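计算机组装与维护课程讲义
第三单元 机箱内部结构与主板拆装准备
适用对象：硬件维护方向一年级学员
编写：Indira Ramasamy
修订日期：2020年5月6日

一、单元目标

本单元要求学员在不通电的条件下，辨认台式计算机机箱内的主要部件，说明各部件的安装位置及相互关系，并按规定次序完成拆装前的准备工作。学员完成本单元后，方可参加第四单元的处理器安装实习。

本单元计四课时，其中讲授一课时，实习三课时。实习以两人为一组，组员轮流操作和记录，记录表由双方签字后交任课教师。

二、工作台面与机箱放置

塔式机箱在拆装时应侧放，拆去侧板，使主板朝上。侧放之后，主板所在平面与台面大致平行，操作者可以垂直向下取放部件，扩展卡也不致因自重而歪斜。机箱四周应留出放置侧板、螺钉盒和拆下部件的位置。侧板单独平放，不得压在线缆或其他部件之上。

台面须平整、稳固。使用金属台面时应注意两点：其一，电路板不得直接放在金属表面上，须垫防静电垫或原包装袋；其二，条形台面之间有沟槽，细小螺钉容易滚入，拆下后应立即放入螺钉盒。

侧放前应先断开电源线，按住开机键数秒，释放残余电荷，再佩戴防静电腕带并可靠接地。腕带的接地夹应夹在机箱未喷漆的金属部位。
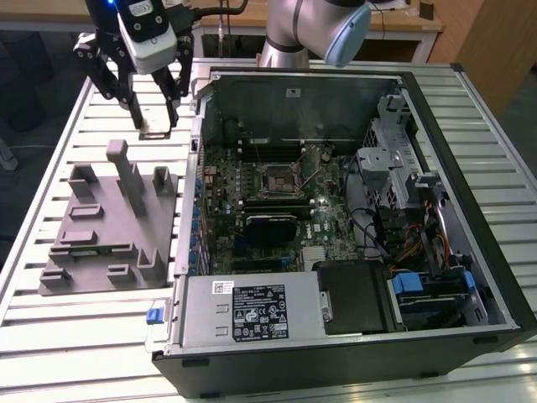 图3-1 侧放并拆去侧板的台式机机箱。图片来源：Bornidham职业技术学院硬件实训中心

三、主板各部分的辨认

1. 处理器插座。图3-1中的插座位于主板中部附近，尚未装入处理器，金属固定架清晰可见，周围为黑色散热器安装框。空置插座最易受损，任何工具和手指均不得触及插座内部。暂不安装处理器时，应加盖保护盖。

2. 内存模块。图中的内存模块为黑色，位于插座下方。取出内存时先打开插槽卡扣，再握住模块两端平稳提起，不得接触金手指。重新装入前，应核对模块缺口与插槽凸起的位置。

3. 扩展卡。图中主板中下部可见一块黑色板卡，仅凭外观不宜断定其为显卡或其他扩展卡。学员应在查看接口和型号标签之后再行填写记录表。拆卸时先松开挡板螺钉，再释放插槽末端卡扣，两步次序不得颠倒。

4. 芯片组散热片。图中为银色鳍片式，一般不在本课程拆卸范围之内。清洁时使用软毛刷沿鳍片方向轻扫，不得用力按压。

5. 电容。图中主板左缘有一列蓝色电容。检查时以目视为主，观察顶部有无鼓起、底部有无渗出物，发现异常应在记录表中注明位置，并报告任课教师。

四、电源供应器

电源供应器为独立金属盒体，图中者为银色，表面贴有黑底白字的规格标签。学员应从标签中抄录输入电压、各路输出电流及额定总功率。本课程配套练习采用Evon 500型电源的参数表，其额定总功率为500瓦，供学员练习功率核算。

电源内部含有高压储能元件，断电后仍可能带电。任何情况下不得打开电源外壳，也不得将金属工具伸入通风孔。需要更换时应整件更换。

五、拆装准备次序

（1）核对机箱编号，填写记录表表头；
（2）断开全部外部线缆，释放残余电荷；
（3）佩戴腕带，侧放机箱，拆去侧板；
（4）对机箱内部拍照，标明线缆走向；
（5）逐项辨认部件，由另一组员复核；
（6）经任课教师检查后，方可拔出内部线缆。

六、课后作业

1. 绘制机箱内部布局简图，标明处理器插座、内存、扩展卡、芯片组散热片及电源的位置。简图不要求按比例，但各部件的相对方位应当准确。

2. 说明空置处理器插座的保护要求，字数不少于200字。

3. 阅读《Kulkarni硬件维护教程》第三章，完成章末练习，并将答案附于实习记录表之后。

作业应于下次实习开始前交至547室。未交作业者不得领取Bralix工具箱，该次实习按缺席处理。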